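Convocatoria de participantes para pruebas de juego en la nube

Estudio Kohlhase de latencia percibida y hábitos de uso
Publicado el 27/12/2025

Prorneck, entidad dedicada a la evaluación independiente de videojuegos y servicios interactivos, abre el plazo de inscripción para la segunda fase del Estudio Kohlhase. La convocatoria se dirige a personas mayores de edad que jueguen con regularidad en consola, ordenador o dispositivo móvil y que deseen colaborar en la valoración de Clomska, plataforma de juego en la nube actualmente en fase de desarrollo.

En la primera fase se recibieron 1.124 cuestionarios válidos, cuyas respuestas sirvieron para definir los títulos, los perfiles de conexión y los mandos que se emplearán en las sesiones presenciales. No es necesario haber participado en ella para presentar la solicitud.

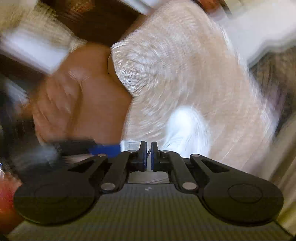

Las sesiones se celebrarán durante el mes de febrero en el centro de pruebas de Billstead. Cada participante asistirá a dos sesiones de cuatro horas, con los descansos correspondientes, y dispondrá de un puesto individual. Se alternarán partidas en ejecución local y partidas transmitidas desde servidor, sin que se comunique de antemano la modalidad de cada una. Al término de cada bloque se cumplimentará un breve formulario sobre respuesta de los controles, nitidez de la imagen, sonido e interrupciones percibidas.

Requisitos

Haber cumplido 18 años en la fecha de inscripción.
Jugar un mínimo de cuatro horas semanales, con independencia del género o de la plataforma.
Comprender y expresarse con soltura en español, tanto de forma oral como escrita.
No mantener relación laboral ni mercantil con empresas desarrolladoras, editoras o distribuidoras de videojuegos.
Aceptar por escrito el acuerdo de confidencialidad.

Las personas con antecedentes de epilepsia fotosensible deberán abstenerse de solicitar plaza. Quienes utilicen mandos adaptados podrán aportar los suyos, previa indicación del modelo en el formulario.

Plazas y selección

Se ofertan 31 plazas. La selección atenderá a la experiencia declarada, al tipo de conexión doméstica y a la disponibilidad horaria, con el fin de reunir perfiles diversos. En caso de igualdad entre candidaturas se seguirá el orden de entrada de las solicitudes. Las personas no seleccionadas pasarán a una lista de reserva, salvo que manifiesten lo contrario.

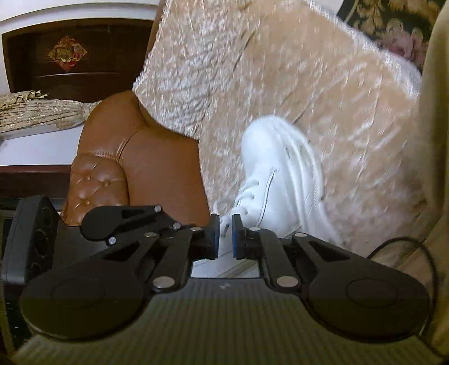
La asistencia a las dos sesiones es obligatoria para percibir la compensación, que se abonará mediante transferencia bancaria una vez finalizada la segunda. Los gastos de desplazamiento no se reembolsan. Dado que buena parte del tiempo se pasa sentado, se recomienda acudir con ropa holgada y calzado cómodo; unas zapatillas deportivas blancas como las de cualquier armario sirven perfectamente, y no se exige indumentaria alguna en particular. Los teléfonos móviles se depositarán en las taquillas de la entrada y podrán consultarse en los descansos.

Protección de datos

Los datos facilitados se tratarán con la única finalidad de gestionar la convocatoria y elaborar los resultados del estudio, que se publicarán de forma agregada. Las partidas quedarán registradas a efectos de análisis técnico. No se grabará la voz de los participantes.

Presentación de solicitudes

Las solicitudes se formalizarán mediante el formulario disponible en la sección Convocatorias del portal de Prorneck, indicando la referencia Kohlhase, fase 2. No se admitirán candidaturas remitidas por correo postal. La resolución se notificará por correo electrónico a todas las personas inscritas, y las seleccionadas dispondrán de cuatro días naturales para confirmar su plaza.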